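Home News Business Technology Events Contact
Search this site Enter keyword

Robot arms still slow at household chores, Dadstead workshop says

DADSTEAD, April 4, 2021. Machines that can put away toys or clear a workbench are still a long way from being useful at home, according to Elolska, a small workshop that has been trying two-armed setups on everyday jobs since February.

The workshop ran 233 attempts at short chores, such as picking up a toy or passing an object from one arm to the other. Each attempt was stopped if it ran past 40 seconds. Nearly 30 percent were finished without a person stepping in.

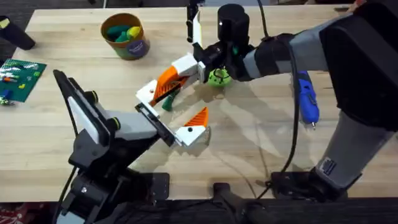
Marta Savchuk, who runs the trials, said most of the failures came when both arms had to work in the same small space. "One arm picking up one thing is fine on a good day," she said. "When they have to share, everything slows down."

Bricks are harder than large toys, she said, and tools with cords are harder still.

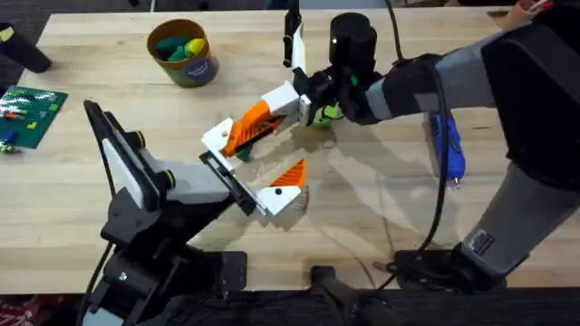 Two arms with their grippers overlapping over a wooden worktable.

Shops have been asking too. El Idrissi, a hardware store on Drotance Street, wants to know if a pair of arms could sort returned hand tools after closing. Savchuk told the store to wait at least 2 years.

"A teenager would do it in an evening," she said.
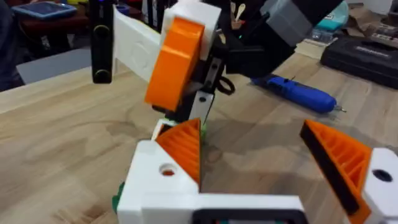

Orange ribbed fingers on one gripper, with a second arm behind and a blue handheld tool on the table.

Elolska plans to try folding dish towels next. No price has been set for a home version.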